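Robot Learning from Demonstration
Week 7 handout: Where does a grasp start?
August 14, 2025

Okay, so last time we stopped in the middle of the shoe rack task, and a few of you wrote to me asking why I keep going on about slippers. Fair question! I like them for teaching because everybody knows what a good result looks like, and because a slide has a big open strap that gives the hand several sensible ways in. You can hook it, you can pinch the side, you can close your whole hand around the strap. A person picks one without thinking. Our policy has to get that choice from the demonstrations, and if the demonstrations disagree with each other, the policy gets mushy.

The mushy part is what I want to talk about today. Remember behavior cloning from week two: we have pairs of what the robot saw and what it did next, and we fit a network to go from the first to the second. If half the demonstrations go in from the left and half from the right, a plain squared-error loss is happiest with the average. The average of left and right is straight into the strap with your knuckles.

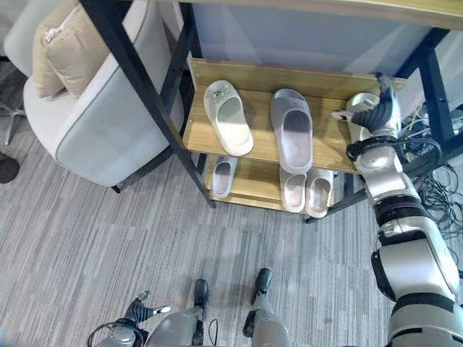 The fix Senad Janevski tried in July is simple enough that I was a bit jealous. He didn't touch the network at all. He went back through the demonstrations and tagged every one with its contact style (strap from the front, strap from the side, sole and strap together), then fed the tag in as one more input. While the policy runs, a small classifier looks at the head camera view once, before the arm starts moving, and picks a tag. After that the tag is locked until the hand opens again. We call the tagged version Plusar and the plain one Kornero. Please don't ask me where the names come from, Senad won't tell me either.

Some numbers, so you can copy them down:

Demonstrations in the training set: 203
Test trials for each policy: 60
Failed grasps, Kornero: 11
Failed grasps, Plusar: 7

Now, before you get excited (I did, I ran down the hall), look at those last two lines again. Eleven against seven out of sixty is a small gap. Work out the intervals for yourself with the method from week four and you'll see they overlap a lot. So what can we say? We can say the tags didn't hurt. We can say the failures look different, and I think that's the more interesting bit. Kornero mostly fails by wobbling: the hand goes one way, changes its mind near the strap, and nudges the slipper before the fingers close. Plusar hardly ever wobbles. When it fails, it picks the wrong tag right at the start and then marches in with total confidence, which is kind of funny to watch the first time and pretty annoying by the fifth.
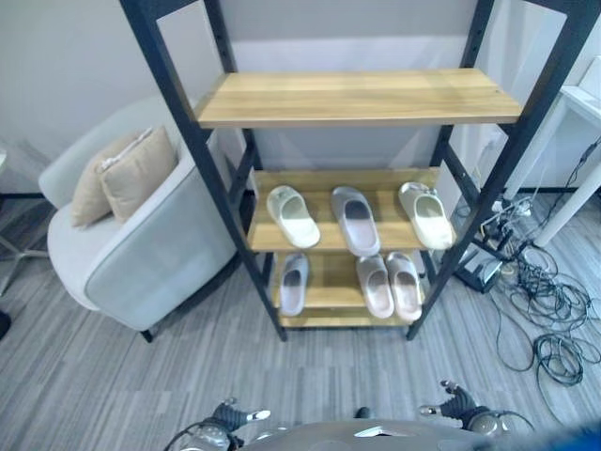

Pale things are hard, too. Cream against light wood, gray inside a shadow... the classifier has much less to go on than you'd think, and a low shelf makes it worse, with the board above throwing shade on the footbed. Vlastimil Doležal had the idea of drawing random shadows over the training images, and I'd love to tell you it worked, but we haven't run enough trials to know. It's on the list. If one of you wants it for a project, come see me.

One more thing about locking the tag. I got a good question on this after class: why not let the classifier look again halfway through the reach? We tried it for an afternoon. By then the hand covers a good part of the slipper, so the second look is a worse look than the first, and the tag starts flipping back and forth. You're right back to wobbling. A softer version might be fine, where the tag can only change if the classifier is really sure, but then you have to pick a threshold and I'm lazy about thresholds.

For next week

Read the Aitken notes up to the part on multimodal actions, and skip the proofs unless you enjoy them. The Ito notes cover the same ground with more drawings, so use those if Aitken makes your eyes cross.

Then write me half a page on this: suppose you can't tag anything by hand. How would you get the contact styles out of the 203 demonstrations on their own? Clustering the final hand pose is the first thing everybody thinks of, and it's a fine place to start, but tell me where you'd expect it to break. Bring the page on paper, please, I like to scribble on them.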